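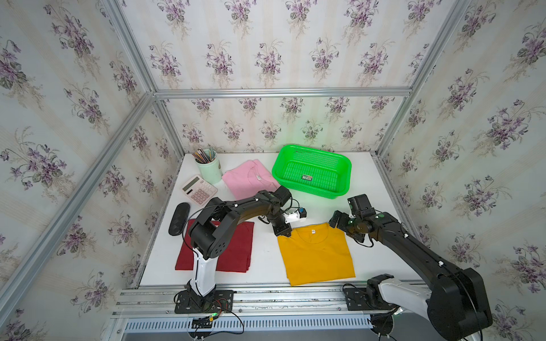 *A yellow T-shirt laid flat, collar to the back, with a pink one and a dark red folded piece behind and beside it.*

Carolina Calado starts with the collar. Before she touches a sleeve or thinks about a fold, she puts a T-shirt down on its back, pulls the neckline round and looks at whether the shoulders are level. If they are, the rest takes a few seconds. If they aren't, the shirt will come out of the fold with one side longer than the other, and it will look that way on the shelf.

Calado runs the folding table at Seixas, a secondhand clothing store that sells mostly basics: T-shirts, sweatshirts, plain cotton pants. The store keeps 1000 T-shirts on open shelves at any one time. Every one of them has been washed, checked and folded by hand in the back, and most of them will be unfolded by a customer before they are sold.

"People open them," she says. "That's what the shelf is for. You fold it so the next person can open it."

The T-shirt is the most common thing in most closets and one of the harder things to store well. A dress shirt has a stiff collar and a button placket, which give it a shape. Pants have seams and creases that tell you where to fold. A T-shirt is a soft tube with two smaller tubes attached, and after a year of washing the tubes are often no longer straight.

The twist is the usual complaint. Side seams that ran down the hips when the shirt was new drift toward the front on one side and the back on the other. Laurinda Correia, who taught sewing for many years before taking over repairs at Seixas, says there is not much to be done about it once it has happened.

"The cloth was cut a little off, or it was stretched when they cut it," she says. "The first wash lets it go back to where it wanted to be. You can pull it while it's damp and that helps for a day."

Her advice is to ignore the side seams when folding and work from the collar. Find the center of the back neckline, where the label usually is, and the center of the hem. Those two points give you a line. Fold the sides in parallel to that line, even if it means the seams end up somewhere odd.

**Three ways to fold**

The store fold is the one most people know. The shirt lies face down. One side comes in by a quarter of its width, the sleeve is turned back on itself, and the other side follows. The bottom comes up to the collar, once or twice, and the shirt is turned over. It makes a flat rectangle with the neckline showing, and it stacks well. It is less good in a drawer, where the shirt you want is always under five others.

The file fold solves that. It begins the same way, but the long strip is folded in thirds or quarters until it is a small packet that stands on its edge. A drawer of these can be read from above. Thin shirts tend to fall over, and a half-empty drawer turns into a heap. Correia puts a bookend in hers.

The third way is to roll. Endang Hutapea, who rents out a small apartment above the store and travels for much of the year, rolls everything. She folds the shirt in half lengthwise, sleeves in, and rolls from the collar down. She says the collar holds better on the inside of the roll. Correia thinks the hem should go on the inside. They have discussed it more than once and neither has moved.

Calado doesn't mind which way people fold at home. What she does mind is folding in the air, holding the shirt under the chin with the arms out. "You can't see it," she says. "You have to put it down on something."

**What to put it on**

A bed is the usual place, and it is a poor one. The mattress gives under the hands, the bedspread grips the cotton and the shirt creeps as you smooth it. The height is wrong too. Calado sends people to the kitchen table, wiped and dried first, or to a clean counter.

A white surface is useful for checking shirts before they are put away. Stains show against it at the edges of the cloth, and so does loose thread. It is less help with white shirts, and for those Seixas keeps a dark blue sheet that can be thrown over the table.

The checking matters more than most people think. Idalina Magalhães, who buys for the store, estimates nothing and writes everything down, and her ledger for last year shows 3768 T-shirts brought in. The most common reason for turning one away was the underarm. The second was the collar, which stretches when a shirt is pulled off over the head by the neck or dried on a thin hanger.

"A hole I can fix," Correia says. "A neck that's gone wavy, I can take it off and put it back on, but then you've paid more than the shirt."

She looks at the labels as well. A label inside the neckline gives the fiber and the washing instructions, and many people cut it out because it scratches. Correia unpicks hers with a seam ripper, one stitch at a time, and keeps them in a jar with a note of the shirt's color. The blade of a pair of scissors, she says, is how a lot of small holes at the back of the neck get started.

**Sorting the pile**

At home the trouble is often the pile and not the fold. Clean laundry comes out in a tangle and gets moved from the dryer to a chair, and from the chair to the floor.

Matilde Bragança, a customer who has four children and does the wash on Sunday, changed her routine in December after her youngest went to school in a brother's shirt for the third time. She used to sort by person first. Now she sorts by type, folds all the T-shirts in one go and deals them out at the end.

"Your hands get used to one thing," she says. "If it's a shirt, then a sock, then a towel, you start over every time."

She lays out one shirt flat in front of her and leaves the next one waiting at the back of the table, in whatever shape it landed. Finished ones go to the left. When the left side gets in her way, she stops and carries that stack upstairs – even if there are only a few in it.

Her other change was to own fewer. The family had 97 T-shirts when she laid them all out on the living room floor, many of them from races, camps and a bank. She kept the ones that had been worn in the past month and put the rest in two bags by the door. One bag went to Seixas. The other is still by the door, and her husband has taken three shirts back out of it.

Calado took most of what came in. She folded them the same afternoon, necklines up, and the race shirts went on the bottom shelf, where the runners know to look.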